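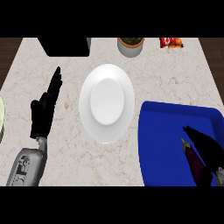 Eggplant and plate task, simulated counter, overhead view. Right gripper in the blue tray, left hand raised and empty.

September 25, 2021

Labeling rules for the two-arm kitchen tasks, second pass

Spent the morning with Yung-ching going through the rollouts that she and I had scored differently. The batch is 342 episodes. We each scored all of it without looking at the other's sheet and disagreed on 40. That's more than I expected for a task this simple (eggplant from the tray to the plate). Most of the disagreement comes from the written rules being vague in the same few places, so today was mostly rewriting those.

Draft went to Shih-chieh before lunch. His comments are worked in below where I agreed with them and noted where I didn't.

1. What counts as a grasp

Old wording: "gripper closes on the object." Useless. In the overhead view the fingers of the right gripper lie over and alongside the eggplant and you can't say from a still whether it's a grasp or a release. The still at the top of this entry is one we split on. I had put it down as a grasp, Yung-ching as a release, and neither of us had a good reason.

New wording: a grasp is labeled only when the contact log shows contact on both sides of the object and the object then moves with the gripper. A single frame is never evidence for a grasp, in either direction. If the contact log is missing, the label is "unknown" and the episode stays out of the grasp count. It can still be scored on final outcome.

Shih-chieh wanted a minimum lift height as well. I left it out for now. The tray has walls and a policy that drags the object up along a wall would fail a height test for part of the motion and pass it for the rest. We can come back to this when we have looked at more of those.

2. What counts as placed

Object resting on the plate, gripper open and clear of it, object still at rest at the end of the settling period. All of these, checked from simulator state and not by eye.

The plate model has a raised oval center with shading on it and from above it reads as a little domed. The collision shape may or may not match what we see. Yung-ching is going to check the mesh against the collision body before we score any more of these. Until she has done that, nothing labeled "placed" goes into a table that leaves this room.

Resting on the rim with the rest of the object touching the counter: fail. We argued about this one for longer than it deserved. The instruction says on the plate, and someone reading our numbers will take that to mean on the plate.

3. The arm that isn't doing anything

We had no rule for it at all. With the right arm working in the tray, the left one has no job until later, if it has one. Some policies park it, some leave it hovering over the counter beside the plate.

Rule from now on: the idle arm is scored separately. Any contact between the idle arm and an object, or between the two arms, gets logged as an event with a timestamp. An event doesn't fail the episode by itself. It is reported next to the success rate, in the same table, same font size. I went back and forth on whether contact with the plate should be an automatic fail and decided against it, mostly to keep these numbers comparable with the Karkport runs, where it wasn't.

If we ever move a policy from this set to hardware, the idle arm events are the first thing to look at. Hovering is fine in a simulator. On a real bench I would want a defined park pose and a keep-out volume over the counter, agreed before power on and written on the run sheet. Shih-chieh says the Plamville cell already works like that and he'll send me their sheet.

4. Background objects

The plant, the snack package and the rest of the stuff along the far edge are there for visual variety. They aren't part of the task. They do have to be recorded though. Scene config gets saved with every episode, including objects that fall partly outside the view. I found 19 episodes with no scene config saved, all from the same afternoon, and those are dropped from the count. I don't want to rebuild a config by looking at the video and guessing what the thing at the edge of the picture is.

Changing background objects between training and evaluation is allowed and encouraged. Changing them halfway through an evaluation set is not. It happened once in the Liao series and we only noticed when the per-scene numbers came out odd.

5. Episode count, seeds, and picking

Every reported number uses 100 episodes per condition from now on. Seeds are listed in advance in a file that is committed before the first run. No reruns for "bad luck." A rerun is allowed if the simulator crashed or the physics blew up, and then the crashed episode stays in the log with the reason next to it.

Figures for reports: pick the seed first, then take the image. Same for videos. I know the temptation here, I've done it myself with the old drawer task. If a clip was chosen because it looks good, the caption says "selected."

Every figure and clip from these tasks also says "simulation" in the caption. The renders are good enough now that someone skimming a slide could miss it, and we've had that question from outside before.

6. Who scores

Two people score independently, no talking until both sheets are in. Disagreements go to a third person who sees the video, the contact log and the rules, and doesn't see who gave which score. Third person for this batch is Shih-chieh.

The scorer shouldn't be the person who trained the policy. We can't always manage that with the number of people here. When we can't, it gets written on the sheet.

Disagreement rate is reported with the results. I'd like it well below what we had this time, but I'm not setting a target. A target would just push people to agree with each other.

7. Stopping early

Open item. At present an episode runs to the time limit even if the object was placed long before. Yung-ching would like to stop on success to save compute. My objection is that the arms sometimes come back and knock things after the placement, and stopping early hides that. We tried to settle it with the existing logs and couldn't, as the older ones only keep the final state.

For now: run to the time limit, log the time of first success and the state at the end, report both. Costs more. Looked at the queue and we can afford it through December.

Things that came up and aren't rules yet

– Camera cropping. The overhead view loses part of both arms at the bottom, and most of the right arm is out of view. Scorers can't see wrist or elbow contact from this view alone. I want a second camera, wider, for scoring only and never fed to the policy. Need to check that adding it doesn't slow the renderer too much.

– "Eggplant" in the instruction text and "aubergine" in two of the older task files. Pick one. I'm going with eggplant and will fix the files.

– The Kullurden document has a decent section on how to word a failure. They use "object not at goal," "object lost," "contact limit exceeded" and "timeout," one per episode, first cause only. Simpler than our free-text column, which at the moment has five spellings of "dropped." I'd adopt theirs as is.

– Free text stays as an optional second column. Some of the useful notes in this batch were in there.

To do

Yung-ching: plate mesh against collision body. Rescore the disputed episodes under the new wording, separately from me.

Shih-chieh: third scorer, Plamville run sheet, look at the lift height question again if he still wants it.

Me: clean copy of the rules into the shared folder with a version number, rescore the same disputed set, fix the instruction text, test the wide camera. Old scores stay in the archive under the old rule version and don't get overwritten.

Rescoring starts once the mesh check is back.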